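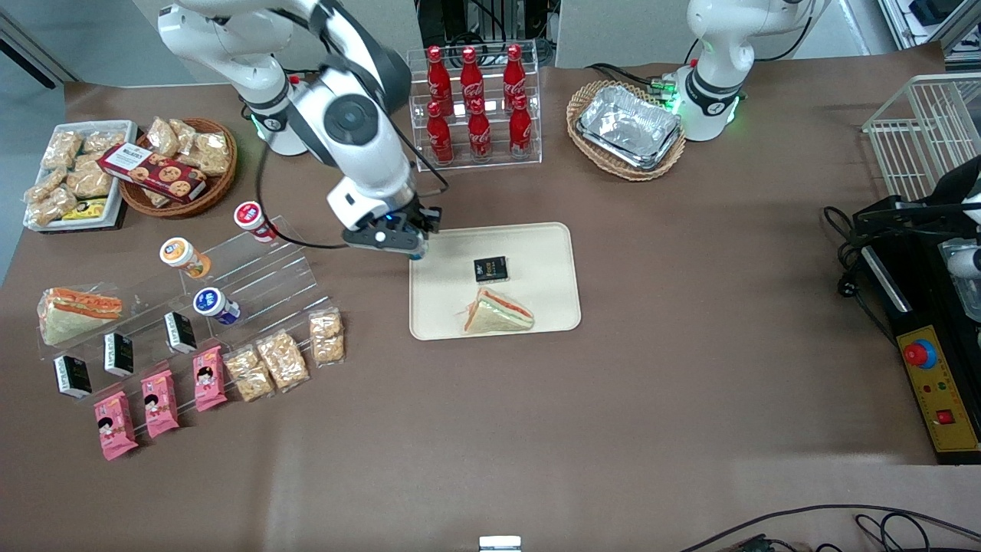
Call for Participants: Usability Review of the Curumik Recruitment Portal

Wullska University invites academic and administrative staff to take part in a review of Curumik, the software through which departments advertise posts and receive applications. The review covers the approval of vacancies, the setting of permissions for selection panels, and the messages sent to applicants.

We are seeking 18 participants, of whom six should have chaired a panel. No technical knowledge is required. Each participant will attend one session of 40 minutes in August and complete a short written questionnaire. Sessions may be attended in person or online.

Line managers must agree to the time before an application is made. Responses will be stored without names.

To apply, please send a statement of no more than 400 words to Merike Pärn, Systems Support Office, stating your department and your present role in Curumik.

Last updated: May 15, 2025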